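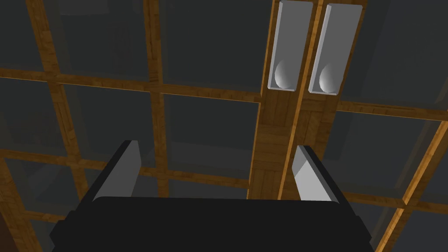
*Wood beams with dark panels between them*

**Oona Heinonen**
My den in Clostberg stays cold with the heat set high. Where do I start?
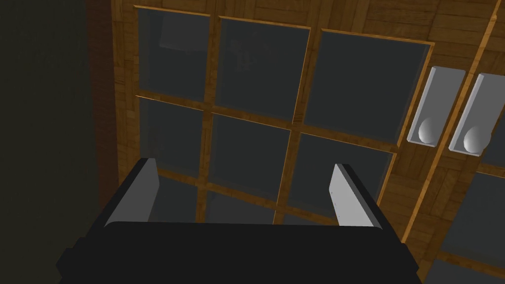 **Dennis Masanja**
Check for drafts first. Hold a tissue along the window and door edges on a windy day. Doors with glass panes like these can leak where glass meets wood, so go around each pane too. Caulk cost me 5 dollars.
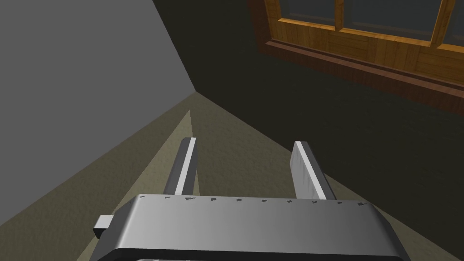
## More replies

**Benvinda Falcão**
Bleed the radiators. Mine needed it in June.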